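About us

Fumbridge School of Upholstery and Soft Furnishing

Home > The school > About us

The school teaches upholstery, loose covers, curtain making and basic frame repair to adults. It opened in two rooms over a shop in Fumbridge and moved to its present building on the Stotell road when the evening classes outgrew the stairs. Getting a wing chair up those stairs took three people and usually cost some paint.

Most of our students have never picked up a tack hammer. Others already work in the trade and want to fill a gap, such as deep buttoning or working with horsehair. Both sorts sit in the same workshop and we have not found a reason to separate them.

What we teach

The foundation course runs for 60 hours over two terms. Students begin with a drop-in dining seat, go on to a stuffed-over stool and finish with a piece they bring from home. We ask to see a photograph of that piece first. Recliners and anything with an electric motor are outside what we can take on.

Short courses cover piping, lampshades, Roman blinds and box cushions. They last a day or a weekend and need no experience. The programme for the autumn is put up in October.

For people who want to trade, there is a one-year course with a written part on costing, fire safety rules for furniture, and estimating fabric. Matching a large pattern across a three-seat sofa takes up most of one month.

Materials

Webbing, hessian, twine, tacks and wadding are included in the fee for the foundation course. Top fabric is not. We keep a stock of plain linen and wool ends sold by the half metre, and Lâm, the weaving workshop in the next yard, sells us its short lengths at cost. Students may also order through our account with Urkex, who deliver foam cut to size. Orders need to be in by noon on the day before the van comes.

Old stuffing that can be washed and teased is used again. Horsehair from a Victorian chair is often better than what can be bought new.

The building

The workshop is on the ground floor and has a level entrance, wide doors and a loading bay at the side. Trestles adjust for people who prefer to work seated. The cutting room is upstairs, with a lift. The library has 501 books and pattern folders, which students may borrow for two weeks. 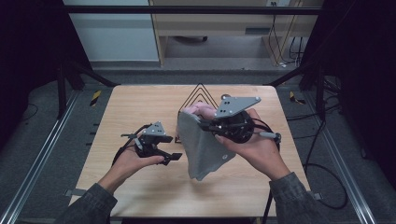 Prospectus, issue 2, page 7

Fees and places

Fees are paid by the term. A small fund helps with the cost for anyone on a low income, and the form for it is on the same page as the booking form. If a course is full we keep a waiting list and offer places in the order names were added.

Since opening we have enrolled 2,624 students. Many come back for a second course, generally with a bigger chair.

Visiting

You can look round during any daytime class. Please ring the office first so that the tutor knows to expect you. Parking in the yard is for loading only; the public car park is behind the bus station.

Page last updated 1 May 2025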